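Ticket 190: Wrist camera drops frames with Plurnard hand fitted
Status: Open, workaround in place
Raised by: Craig Morrison
Assigned to: Stojan Matić
Opened: 5 July 2018
Component: Prurance arm, wrist camera, hand trials

Summary

Wrist camera stream stalls for up to a second when the Plurnard hand closes on soft goods. Same arm, same camera and same controller with the Holel gripper: no stalls. The trial is meant to compare the two on picking up and holding cloth, so we need matching video from both.

Steps to reproduce

1. Power up the arm and wait for the controller to report ready.
2. Start the camera stream at 20 frames per second.
3. Send the close command with a cloth between the fingers.
4. Watch the frame counter. It stops as the fingers load up, then jumps.

Expected: steady count through the close.
Seen: gaps in 14 of 200 closes. No gaps in 200 closes with the Holel gripper.

Craig Morrison

Logs attached for both runs. The controller shows no fault in either. Joint positions carry on updating during the gap, so the arm link is fine and only the video is affected. I have swapped the camera for the spare and got the same result. I have not touched the firmware on the hand.

Stojan Matić

Does it happen with the hand closing on nothing? If not, I would look at current draw before the network. The hand and the camera share the 24 V feed through the tool plate, and the Holel has its own supply.

Craig Morrison

Closed on nothing, 200 times: no gaps. Closed on a foam block: one gap. Dark cloth is the worst of the three, but I can't say whether that is the load or the picture. The camera is on auto exposure, and the cloth takes up much of the view.
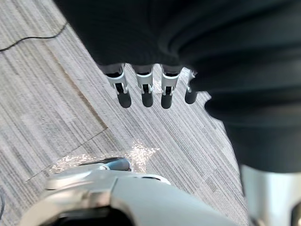 Exposure was my next check. With auto on, the driver changes shutter time whenever the balance of the view shifts, and a long shutter can hold up a frame. It would not hold one up for a second, but it could hide a shorter fault. It has plenty to react to: near-black fabric over the top and right, striped grey carpet on the left, and a bright glint on the floor just above the gripper casing at the bottom. I fixed the shutter at 14 ms and repeated the cloth run. Gaps fell from 14 to nine. The ones that went were all short. The long stalls are still there, so exposure is a second fault and should be logged separately.

Stojan Matić

Agreed, split it. Please leave the shutter fixed for all further runs, with both grippers, or the videos will not compare. Then put a meter on the feed at the tool plate and note the lowest reading during a close.

Craig Morrison

Lowest reading 20.1 V with the hand loaded on cloth, 23.6 V at rest. The Dumitrescu camera wants at least 21 V according to the label on our unit. The dips line up with the long stalls in time, as near as I can judge from two clocks that are not synced.

Stojan Matić

That is enough for me. The hand drives all its finger motors together at full current when it meets resistance. Two options:

a) Set the finger current limit to 60 per cent. No wiring, but it changes the grip and so changes the trial.
b) Move the camera to its own supply. One more cable down the arm, grip unchanged.

I prefer b. Route the new cable on the outside of the forearm and leave slack at the wrist - the last one was pulled tight at full roll and broke at the plug.

Craig Morrison

Done as b, using the bench supply for now. Cloth run repeated, 200 closes, shutter fixed: no gaps. Wrist roll checked to both limits without the cable pulling.

Outstanding

Permanent supply for the camera, to be ordered (Stojan).
Exposure fault to be moved to its own ticket (Craig).
June cloth runs with the Plurnard hand to be marked as not valid for comparison. Grip force figures from those runs can stay.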